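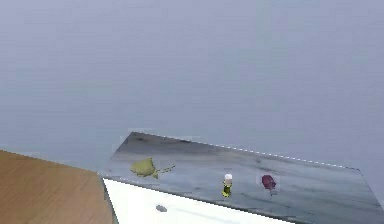
Nerkstead abre el plazo para los talleres de restauración de muebles. Desde hoy, 24 de junio de 2018, y hasta agotar plazas. Son 10 por grupo, 2 grupos. Imparte Fuseini Ackah, que ya dio el curso de mayo en la sede de Juntunen.

Precio: 3 euros la sesión, materiales a parte. La inscripción se hace en la tienda Uswood o por teléfono, no por correo — el de mayo se saturó y hubo gente que se quedó fuera.

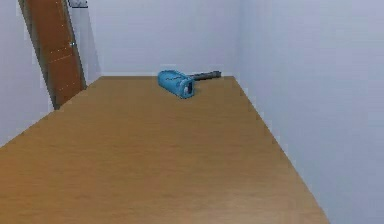 Ackah dedicará la primera tarde a lijado y la segunda a aceites y ceras. Quien quiera puede llevar pieza propia, pequeña, nada de armarios. Se hablará tambien de tonos: un marrón miel con la veta suave, como el de la superficie de madera de la foto, pegada a paredes lisas y claras, es de lo que más piden los alumnos según Ackah.

La empresa Jenus pone 1,000 euros para herramienta. Horarios, la próxima semana en el tablón de Uswood.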